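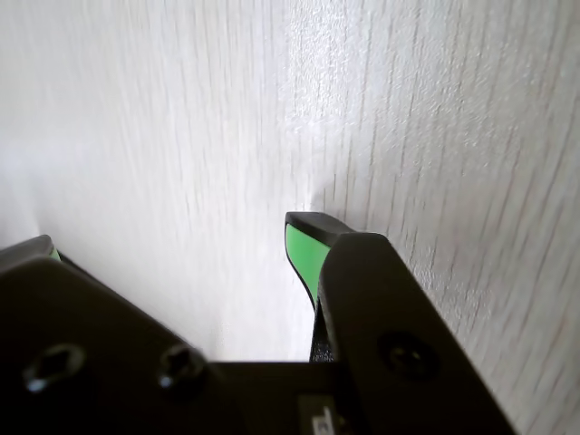 Clearance limits for gripper work over light laminate-type surfaces: proposed wording
Forum: Working Practices, Automation Cell Safety

mbiswas_standards
Members are invited to comment on the draft text below before it goes to the Tomen site in March.

4.1 The operator shall confirm that both fingers are fully open before the arm descends below 46 mm.
4.2 Fingertip pads and tip caps shall be inspected at the start of each shift. A pad that has lifted from its finger shall be replaced.
4.3 Finger screws shall be checked for tightness every 24 operating hours.
4.4 Bright, pale work surfaces shall be assessed for glare before any wrist camera is relied upon for height.

Menaka Biswas

radebe_cell2
We support 4.1 and 4.2. We do not support 4.3 as written. Our cell at Radebe runs two shifts, and a check at that interval would fall in the middle of a job. We request "at the first scheduled stop after 24 operating hours."

ferrule
I must disagree with the previous member. A loose finger screw changes the position of the tip, and the height limit in 4.1 means very little after that. The interval should stand. If it falls during a job, the job should be planned differently.

radebe_cell2
Planning is not always in the hands of the cell. The proposed change would delay the check by 2 hours at most.

jernero_qa
Clause 4.4 requires more detail. On a white surface with faint grain, one side may wash out under the lamps while the other stays readable. "Assessed for glare" does not tell the operator what to record. Jernero uses a printed target placed at each corner of the work area, and any corner where the target cannot be read is marked as restricted.

mbiswas_standards
The printed target is accepted in principle. Please send the form you use. On 4.3, I propose "at the first scheduled stop, and no later than 2 hours after the interval ends."

ferrule
I can accept that, provided the late check is entered in the log with the name of the person who allowed it.

radebe_cell2
Agreed on our side.

stodis_maint
Does 4.2 apply to spare fingers held in storage? Ours are kept with the pads already fitted.

mbiswas_standards
It applies when they are mounted. I will add a note to the clause.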